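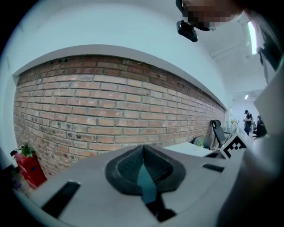 2 min read

Flevarby brick slips – reclaimed facing for indoor walls

Old brick does something to an office that paint never quite manages. A run of reddish-orange and tan with light grey mortar between, a white ledge along the top and a white ceiling over it, and the room feels like it has a past. We love it, and it's the look we had in mind when we put the Flevarby range together.

Flevarby slips are cut from the outer faces of reclaimed bricks, so you get the weathered side and lose most of the weight. We leave the marks in. Small dark holes, chipped corners, the odd smear of old lime – all of that stays, and you can turn the best ones to the front when you lay the wall out on the floor first (please do lay it out first, it's the fun part!).

Colours

There are two blends. Rotier is the warm one, mostly reddish-orange with tan mixed through it. Ridley is paler and sandier, with fewer reds, and suits a narrow room that doesn't get much daylight. Both are mixed by hand before packing, but do pull from several boxes as you go or you'll end up with a patch of one shade in the middle of your wall.

Mortar

We'd go for light grey. Bright white joints look a bit raw against old brick, and dark ones make every chip stand out. Sproģis pointing mix comes in a light grey that dries a shade paler than it looks in the bucket, so try a small area and leave it overnight before you decide. It's sold separately, in tubs or as a dry mix.

Fixing

The slips go onto sound plaster, cement board or bare masonry with an ordinary brick slip adhesive. Start from the bottom with a level batten and work up. If the wall meets a ledge or a beam, stop one joint short and fill the gap with mortar – it gives a much neater line than trying to trim a whole row to fit. Cutting is easy enough with a tile saw, and matching corner pieces are available in both blends for window reveals and the ends of walls.

Ceiling lights make a big difference here. A long tube running alongside the wall picks out every edge and hollow, while a light further back in the room flattens things off. Hold a few loose slips up in the evening with the lights on and see which you prefer.

Sealing and care

Reclaimed brick sheds a little dust at first. Brush the wall down once the joints are hard, then give it a thin coat of matt masonry sealer if people will be leaning chairs or bags against it. After that a soft brush every so often is plenty. Avoid anything glossy, it turns the tan bricks orange.

Details

Blends: Rotier, Ridley
Material: reclaimed clay brick, cut faces
Use: indoor walls only
Slips in a full crate: 183
Slips in a part crate: 154
Corner pieces: sold separately
Samples: one of each blend, posted in a padded box

Order a few spare. Every batch comes from different old bricks, and a crate bought next year won't be quite the same as the one on your wall.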